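Starell kitchen scale – six months in

I bought the Starell in July after my old spring scale gave up in the middle of a batch of shortbread, and I love this thing! It's light, it wipes clean in seconds, and it wakes up the moment I press the button (my last digital one liked to think it over first).

Mostly I use it for portioning dry stuff into bowls, which used to be pure guesswork in my house. Zero it with the bowl on, pour, done. I tried it against my sister's much pricier scale with a mug of rice, and hers said 244 while mine said 243 – close enough for any soup I'm making.
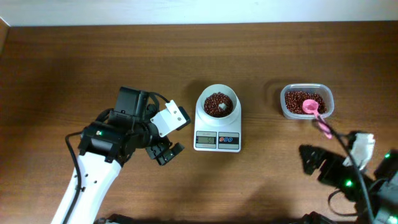

White bowl on the scale, the rest still in the plastic container.

Two gripes. The lettering on the front is tiny, and a really wide mixing bowl hangs over the display so you have to crouch to read it. Batteries are still the originals after around 200 weighings.

I'd buy it again tomorrow, and I've already ordered one for my mom.

Nuala Moynihan, January 2024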